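Kiiskinen Photo Corners, Clear, Self-Adhesive

Sold by Prodari. Pack of 2000 on one roll, or a smaller box of 40 sheets.

We stock three kinds of photo corner and this is the one we sell most of. We held off listing it for a long time. The claims on the packaging are the same claims you find on every packet of mounting corners ever printed – acid free, archival, photo safe – and none of those words has to mean very much on a retail box. "Acid free" tells you something about the material on the day it left the factory. It tells you very little about the glue, and the glue is the part that ruins albums.

So we will tell you what we know and what we don't.

What it is

A small folded triangle of clear film with an adhesive back. The corner of the print slides into the pocket and the glue touches only the album page. You can take the print out again later without peeling anything off the back of it. That is the entire product. Anyone who tells you a photo corner is a system is trying to sell you a binder.

The film is polypropylene. It has no color to it when you look through one, though a stack on the roll looks faintly gray. It doesn't go limp in a warm room the way the old soft vinyl ones did.

What the maker says

Kiiskinen says the corners will hold a print for the life of the album. We don't know how long that is and we suspect they don't either. The adhesive has not been on the market long enough for anybody to have watched it grow old. What they have are oven tests, where the glue is heated for a while and somebody does arithmetic. Oven tests are better than nothing. They are also done in a clean oven and your attic is a different place.

The box also says "repositionable." Take this with a large pinch of salt. You have a short while to nudge a corner on smooth paper before it grabs. On textured black pages you get one try, and if you pull it up you will take some of the page with it.

What we found

We put a few pages together in our own shop album in March and have been opening and closing it ever since. The corners have stayed down on plain card and on smooth cotton paper. On the cheap pages that came with a drugstore album, 2 of them lifted. We blame the pages, which have a waxy coating, but a customer with the same album won't care whose fault it is, so there it is.

Thin modern prints slide in easily. Old fiber-based prints are thicker and often curled, and they fight you. Don't force one. A brittle corner will snap off inside the pocket and you'll be looking at it through very clear film for the rest of your life. For those prints get the Honen paper corners, which have a deeper fold and more give. They cost more and they are less tidy looking, and you have to wet the gum.

The Zalent corners are the cheapest of the 3 and we keep them for scrapbooks and school projects. We wouldn't put a wedding in them.

How many do you need?

Four to a print if the album will be handled. Two, on opposite corners, is something you see in old albums and it looks nice enough, but the print will flap when the page turns and sooner or later it gets creased. Work out your prints, multiply by four, and then add a few for the ones that stick to your thumb. The roll sounds like a bargain, and per corner it is, but most households will never get to the end of it. Buy the box first.

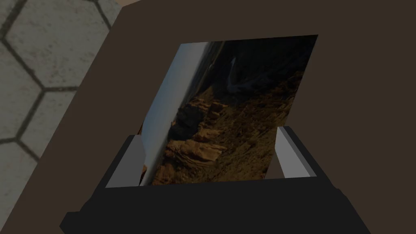

Will these corners damage my photos?

The film shouldn't, and the glue never touches the print if you apply them properly. The risk is in the sliding in and out, especially with a glossy surface, so decide where a picture goes before you mount it.

Putting them on

Slip all four corners onto the print first, peel the backing, and lay the whole thing down on the page. The leaflet tells you to mark the page in pencil and stick each corner separately. We tried it the leaflet's way and got a pocket slightly too tight on one side, which bows the print. Press each corner with a clean fingertip and leave the album open for a bit before you close it.

Don't write on the back of your prints with a ballpoint while you are at it. A soft pencil, lightly, near the edge.

Not suitable for

Instant prints with a thick border. Anything mounted on board. Newspaper clippings, which are going to turn yellow no matter what you spend on them. Walls, mirrors and refrigerator doors – the adhesive is made for paper, and we have had returns.

Details

Material: clear polypropylene film, acrylic adhesive
Roll: 2000 corners
Box: 40 sheets
Storage: flat, dry, out of the sun
Returns: unopened only. Once the roll has been started we can't resell it.

Also stocked: Honen gummed paper corners (black, cream), Zalent economy corners (clear).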